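**Credit control corner: chasing late payers without losing them**

Quick one this month, as we're all snowed under with year end. Several of you asked about late invoices, and what to do once the polite email has gone nowhere. So, notes from the members' call, tidied up a bit. Not legal advice, usual warning.

Start with the terms. Sounds obvious. Half of the small firms on the call had no payment terms on the invoice at all, just a total and a sort code. If you haven't written down when it's due, the customer picks. Mostly they pick late.

Put the due date near the top, as a date. "30 days" gets argued over: days from delivery, from invoice, from end of month? A date doesn't.

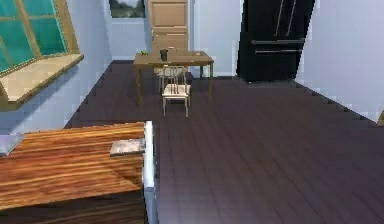 When should the first reminder go out? Before the invoice is due, about a week ahead, and keep it to two lines asking if they have everything they need to pay it.

Sorkeo have done it this way since spring. Their overdue list went from 27 accounts to 14. Same customers, same prices. Most of the late ones had lost the invoice or were waiting on a purchase order number and hadnt said.

Then the phone. Emails are easy to ignore, so ring the day after it falls due. Ask for the person who does the payment run, not your usual contact. Ask what day the run is. Write it down. Next month you know.

Couple of things that came up more than once:

- Don't threaten interest in the first call. Keep it back.
- Get a part payment if you can't get the lot. Even 200 pounds on a bigger bill shows they accept the debt.
- If there's a dispute over one line, ask them to pay the rest now.
- Copy of the signed order in the same folder as the invoice. Please. Every time.

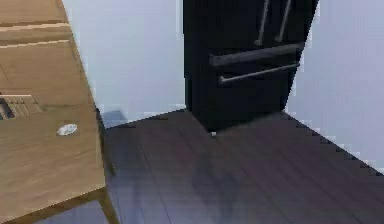 SKOKODURA, August – The afternoon session was mostly on when to stop supplying. Hard one. Imre Kerekes took us through an account at Grorus that ran to 270 days before anyone put a stop on it. By then they had shipped three more orders, all unpaid, because sales and accounts were working from diffrent lists.

What they do now: one list, shared, updated each morning by 9. Anything more than a month overdue goes on hold and sales have to ask before releasing stock. Sales hated it for a few weeks. Less so once commission was paid on cash received.

Imre's other point was about who makes the call. A director ringing another director often gets it moving, but only works once or twice a year per customer. Save it for the big ones.

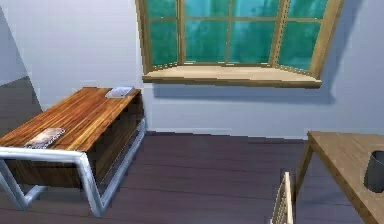 Beyene wrote in afterwards to say the hold list is fine for a firm with 50 customers but a nightmare with four, when one of them is most of your turnover. Stopping supply there could sink you faster than the debt would, and a weekly payment plan in writing had worked better.

Fair point, and worth a proper item some time. If you do go for a plan, keep it short and put the dates in. Say what happens if one is missed. Get it signed by somebody who can sign.

Last resort is a formal letter before claim. Give a clear deadline, list the invoices, attach copies. Then stick to the deadline. Sending a second "final" letter tells them the first one wasn't.
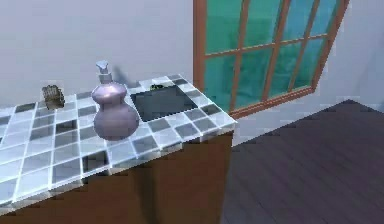

*Kitchen worktop and window.*

Template reminder and call sheet are in the members' folder, under Late Payment. The old call sheet is still in there too, ignore it, I'll delete it when I get a minute. Next time: credit limits for new customers, and how to say no to a big first order. Questions to the usual adress please, before the end of the month.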